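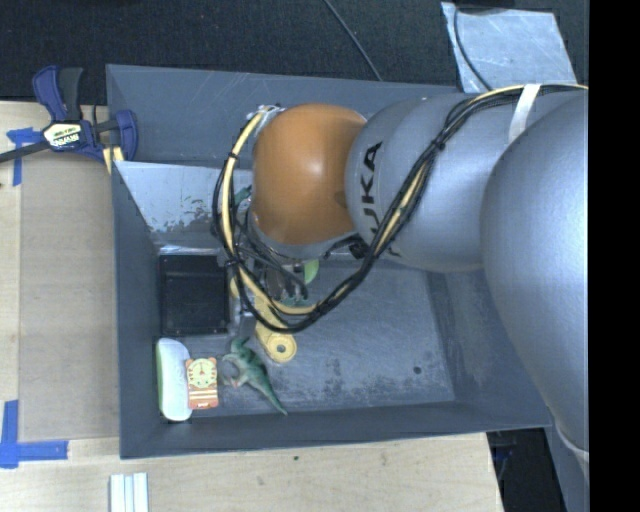
Esperanza Manzano wrote in after last month's column to say that I was being soft on the parish council, and that a library which opens nine hours a week is a cupboard with a sign on it. She would sooner see the Plorimgate branch shut and the money put into a decent bus to the main library in Virkum.

I have thought about her letter a good deal and I still disagree, though less than I would like to.

She is right about the hours. When I moved to Plorimgate the library was open six days and two evenings. Now it is open three mornings, and anyone with a job can only get there by taking time off. The stock has shrunk too. The last count put it at 3275 books, and a fair share of those are large print westerns that came in one lot from a care home. If you want a particular book you order it and wait.

Where I part from her is the bus. I have used the bus. It takes 50 minutes each way on a good day, the last one back leaves at 5.15, and it does not run at all when the hill road is icy. A parent with two small children and a pushchair is not going to make that trip for a picture book. Nor is my neighbour, who is 84 and reads four novels a week. People like that will simply stop borrowing, and in a year or two somebody at the county will produce a chart showing that demand has fallen.

The council's own survey had 244 replies. That is a poor return from a village our size, but the answers are worth reading. Most people who wrote anything in the comments box did not mention books. They mentioned the printer, the heating, help with forms, and having somewhere to sit where they were not expected to buy a coffee. Panagiotis Dumitrescu put down that he had applied for his last two jobs from the computer by the window. You can call that something other than a library service if you like. It happens in the library and it does not happen anywhere else in Plorimgate.

I would keep the building and change the hours. Give up one of the three mornings and open from four until seven instead. It costs the same in wages. Schoolchildren could use it, and so could people coming home from work. I have suggested this at two meetings and was told both times that it would be looked at in April. April came and the item was not on the agenda.

The roof is a separate matter and should be treated as one. It needs more than 1000 pounds spent on it whether the place is a library, a nursery or a flat, and it is wrong to set that bill against the cost of lending books.

Mrs Manzano ends by asking when I last borrowed anything there myself. It was in February, a history of canals, and I returned it late.

Opinion > Local Life > Libraries

We use cookies to remember your settings. Accept or manage your choices.

Contact the editor | Copyright Plorimgate and Virkum Post | Back to top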